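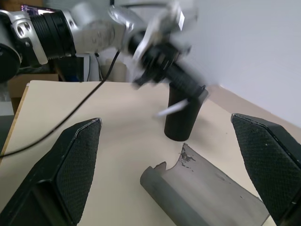
Putting glasses away in a case: lead by hand or use the remote?
Posted by Wayne MacPherson, 31 May 2022

Hello all, and thank you for having me! I'm teaching a two-armed setup to tidy a table, and the glasses are driving me round the bend. I've recorded 100 goes by remote control and my fingers always close a touch too early. Would I do better holding the arms and walking them through it?
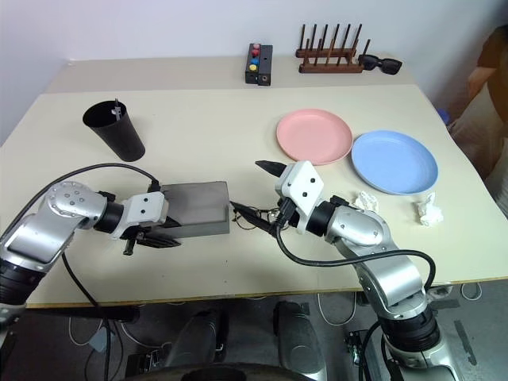 I should add that I'm quite new to this and my patience is fairly good, so slow methods are fine by me.

Tiago Loureiro
Welcome, Wayne! I'd stay with the remote, but slow right down for the last little stretch (I mean really slow, as if you were threading a needle) and watch the wrist view while you do it. When you lead by hand your own arms get into the recordings, and that muddled ours for weeks back in October. Throw out the goes where you hesitated, too. It hurts, I know!

plemedside_2
By hand. Much quicker.

De Haan
Try both and keep them in separate folders, then you can compare.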